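Round robin letter (family)

From the Grernness Family Life Encyclopedia
Entry by Wanda Delacroix, last revised 2026-03-02

A round robin letter is a fat envelope of letters that travels from one household to the next in a fixed order. When it reaches you, you read everything in it, take out your own old letter, put in a new one, and mail the whole bundle to the next name on the list. It keeps going around like that for as long as the family keeps it up. Some families call it the robin, some call it the packet, and in my mother's house it was simply "the letter," as in "don't put your coffee down there, the letter's here."

I should say up front that I've been in one since I was a young bride, so this entry leans on what I know (and I'll try to label my opinions!). If your family did it another way, the talk page is open and I do read it.

Not the same as a Christmas letter

People mix these up constantly. The Christmas letter, or holiday letter, is written once, copied, and sent out to everybody on your card list in December. It goes one direction. You tell them about the new roof and the grandbaby, and if you hear anything back it's on the inside of a card. A round robin has everybody's news in one envelope, and you answer each other. My aunt asks about my knee, my cousin in Molia disagrees with my aunt about knees, and by the time it comes back to me there's a whole discussion waiting.

It's also different from a chain letter, where you're told to copy the thing out and send it to strangers or else have bad luck. The only bad luck in a robin is being the person who's had it for six weeks.

The name

The term "round robin" is older than the family letter. It was used for a petition with the signatures written in a circle, so that no one could be picked out as the first to sign. How it got from there to my aunt's knee, I couldn't tell you for certain. I've read several explanations about ribbons and Frenchmen and I wouldn't bet on any of them.

How it works

The order. Most families go oldest to youngest among the brothers and sisters, and it's common for a son or daughter to take over the spot when a parent passes. Others go by geography so the postage stays low and the envelope isn't zigzagging over the country. Ours started by age and has drifted. Henk Van Loon, my mother's oldest brother, was first on the list, and his spot is still called Henk's spot even though his daughter Liesbeth Schouten has filled it for years.

The address sheet. This is taped to the inside of the packet or tucked in front. It has the names in order, with addresses, and usually a place to write the date the packet arrived and the date it left. I love that sheet. You can see who was on vacation and who had a hard winter, just from how long the letter sat.

The swap. Old letter out, new letter in. You keep your old one. Done right, this means each person ends up with a full set of their own letters, which is a nicer thing to own than you'd think. I have 123 of mine in a shirt box, and I've gone back to them for everything from the name of a dentist to the words we said over my father's grave.

The time limit. Ten days is the rule in our family. Some give two weeks. I've heard of families with no rule at all, and I don't know how they sleep.

What goes in it

Letters, first of all. Handwritten used to be expected and now it's whatever you can manage. My cousin Luuk Goossens types his, single spaced, no margins, and nobody complains because he's funny. Then there are the extras: school pictures, obituaries clipped from the paper, recipes, church bulletins, seed packets, a pressed leaf, a prayer list. The prayer list goes all the way around with everyone adding to it, and I've found it a great comfort to see my own worry written down in somebody else's handwriting.

Weight is a real problem. Extras pile up because people are shy about removing what they didn't put in. Most robins end up with a rule that an extra goes around once and then comes out when it gets back to its owner.

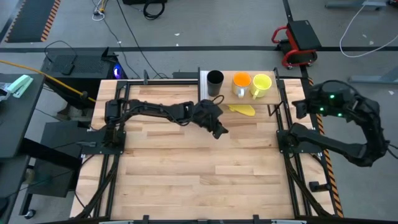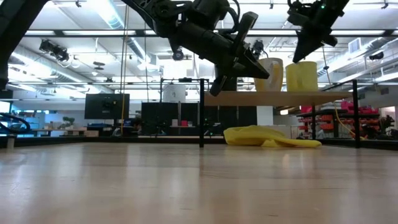
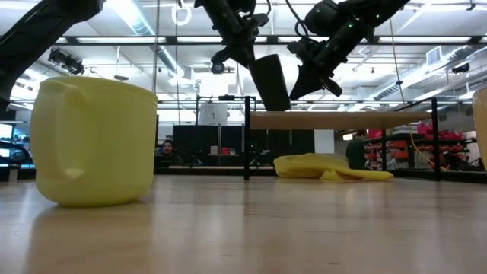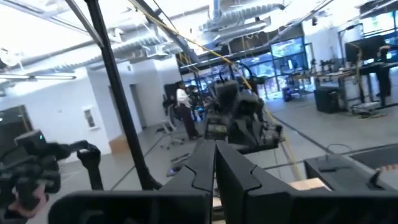 Yellow cloth on a wooden tabletop (second and third pictures), with a yellow pitcher in the third.

When it gets lost

Every long-running robin has gone missing at least once. Sometimes it's the mail. More often it's a kitchen drawer, or the space between a car seat and the door, or a person who felt bad about being late and then felt worse and then couldn't face it. I've been that person. It was the year we moved to Wesora, and I had the packet for most of a summer before I wrote two lines on the back of a grocery list and sent it along. Uncle Henk wrote back on the next round, "Best letter you ever sent." I've still got that one too, because he let me keep it when I asked.

The usual cure is to start over. Somebody (in our case always the same somebody, Liesbeth) sends a fresh envelope and a fresh address sheet and a note that says we're beginning again, no questions. If the old packet turns up later, it gets folded in and everybody has a good time reading stale news.

Some families run a second packet in the opposite direction so that a stall never stops everything. We tried it. They met at my house the same week and I found I had nothing left to say in the second one.

Between households that don't get along

I think this belongs in the entry, though I went back and forth. A packet is a shared thing, and there are brothers who won't pick up a phone to each other but will mail the letter on. The Willems side of our family had a falling-out over a farm that lasted far too long. Through the whole of it the robin went from one house to the other on schedule, with no note attached, just the letters. Nobody mentioned the farm in it. They wrote about weather and the Lord's goodness and what they'd canned. When things finally thawed, they already knew each other's news -- the grandchildren's names, the surgery, all of it. I believe that helped. I can't prove it did.

Going electronic

Plenty of families have moved to a group email or a message thread, and those are wonderful for a new baby or a storm. I'm on two of them. But a thread is short and quick, and people answer with a little heart and go on with their day. With the packet you sit down. Osvaldo Bassi, who married into our bunch and was very doubtful about the whole business, suggested we scan each round before it leaves Henk's spot so there's a copy somewhere, and that's been a good compromise. He's done more than 200 pages now. The paper still travels.

If you want to start one

Keep it small. I'd say no more than eight households, or the news will be ancient by the time it gets back to you. Ask people first. Use a big sturdy envelope inside the mailing envelope, so that the inner one lasts. Put the address sheet in, write the first letter yourself, and don't make it your finest work, or the next person will be scared to follow you. One page about an ordinary week is plenty.

Pick the slow ones with care, too. Put your most reliable person right after your least reliable one, so there's somebody standing there who'll call and ask where it is. In ours that's me, after Luuk. He's had it since before the thaw and I'm calling him tonight.

See also: Christmas letter; Family Bible records; Prayer list; Reunion planning; Thank-you notes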